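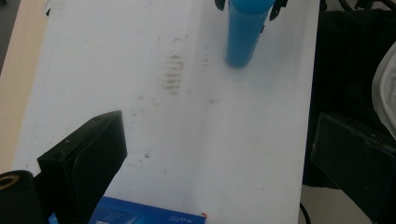
Photo: Iraís Becerra

Who pays for the bridge? A river district budget project

Our project followed one argument between two towns, Clustelton and Trudmont, over sharing the cost of the Sowah bridge. We read the April meeting minutes and loved how heated they got!
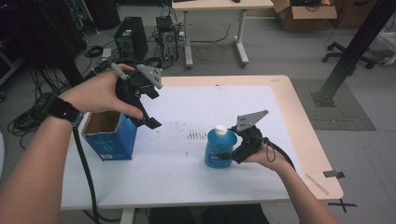
A blue box and white paper on the table.

Clustelton has 2843 residents and Trudmont has 1741. Clustelton wanted an even split. Trudmont wanted each town to pay by population, and its council walked out twice before agreeing to keep talking.

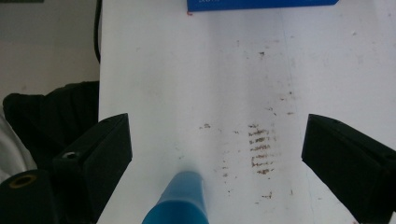
The deal they finally signed runs for four years and uses the population split, with one catch - either town can call a new vote after two. Imelda Policarpio mapped how each council member voted, and the lines hardly followed party at all.

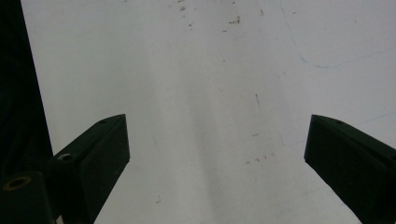 What we would do next

Interview the members who switched sides. We only had their votes, and we really want to hear why they moved.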